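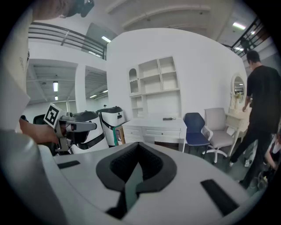 My sister signed me up for the open day at Wurnon because she knew I'd never do it myself. She'd already put my name down and paid for the parking, so there I was in November, standing in a big white hall with a sticker on my jumper that said Jocelyn B. and a paper cup of tea I didn't want.

I should say that I used to sew for a living. Thirty-nine years, mostly curtains, and the last stretch of it at Beaulieu until they shut the workroom. So when people tell me about clever machines I tend to go a bit quiet and look for my coat.

The young fellow running our group was called Ramesh Kandpal and he had a lovely way with him. He talked to the kids and the grandparents exactly the same. He told us they were teaching the robots to do things around a house by having people do the jobs first, with a gripper held in the hand, over and over, until there was enough of it for a machine to learn from.

"How many times is over and over?" I said.

"For putting a hairbrush in a drawer? We're up to a hundred and two this week."

"And can it do it yet?"

"It can open the drawer," he said, and he looked so proud that I forgave him on the spot.

Then he asked who wanted a turn. You know how it goes, everyone suddenly finds something to read on the wall. A little boy would have gone up but his mum had hold of his hood. And I don't know what came over me, but I put my tea down on the floor and said I'd have a go.

It weighs more than you'd think, the gripper. You squeeze and the jaws close, you let go and they open, and for the first minute I was hopeless! I chased that hairbrush all over the desk like a kid after a frog. Ramesh told me to slow down and pretend I was showing somebody's nan how to do it. I told him I was somebody's nan.

But here's the thing I keep thinking about. On my fourth try I stopped fussing and my hand just did what it does. It came in low, a little from the side, the way I used to pick pins up off the cutting table at Beaulieu, and the brush came up as sweet as you like. Into the drawer, drawer shut. Ramesh asked me to do it again.

"Why?" I said. "Did I muck it up?"

"No, nobody here comes at it from that side," he said. "Where'd you learn that?"

So I told him about old Mrs. Dirnetti, who ran the first workroom I was ever in and who'd rap the table if you pinched straight down at a pin, because you'd bend it or you'd stab yourself. She'd been dead two decades. She didn't even like having a phone in the building. I did it twice more and each time I could practically hear that ruler.

My sister was waiting by the doors when our group came out. She wanted to know if I'd hated it.

"It was all right," I said.

"You were gone ages."

"They needed a hand."

She drove us home the long way, past the Hurnulau turnoff, going on about whether to stop for fish and chips, and I sat there with my palm up on my knee, opening and closing my fingers. I asked her if she still had Mum's pin tin. She said it was in the hall cupboard, she thought, behind the vacuum, and why did I want it?

"I told Ramesh I'd bring him some pins," I said.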